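How I record fruit-sorting demos with two hand-held grippers

Soo-ah Kwon asked me to write up how I do the bimanual recordings for Tamiru, so here goes. I'm assuming you've already got both grippers paired and the clocks synced (if you haven't, do that first, I lost a whole afternoon in March to a drifting clock).

Start with the layout. I put a plate at the far side of the table and scatter the fruit in front of it, a bit closer together than feels sensible. You want the pieces touching! Our first 62 episodes had everything spaced out nicely and the policy we trained on them went to bits the moment two oranges sat side by side. Mix big and small as well, because a cherry tomato needs a very different squeeze from a citrus fruit.
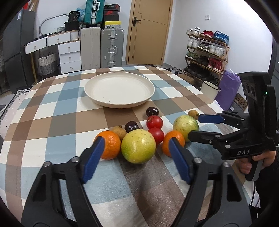

Now open both grippers fully and hold still for a second before you move. Laurier Carrier's trimming script looks for that pause, and without it you'll be cutting the starts by hand. Go in slowly, close until the pads just grip, lift straight up, then across to the plate. If you drop something, carry on and pick it up again. I used to bin those runs, but with 47 of them put back into the training set our Irnalell model got much better at having a second go.

Don't let one hand do all the work, either. I'm right-handed and it showed: in one batch of 238 episodes the left gripper hardly touched a thing. These days I swap the starting hand after every 10 episodes and shuffle the fruit each time (same fruit, new muddle).

Last job is to play back a few runs at double speed. Look for tips drifting out of view and for grabs where your wrist did something no arm could copy. Delete those, upload the rest and put the table layout in the notes field.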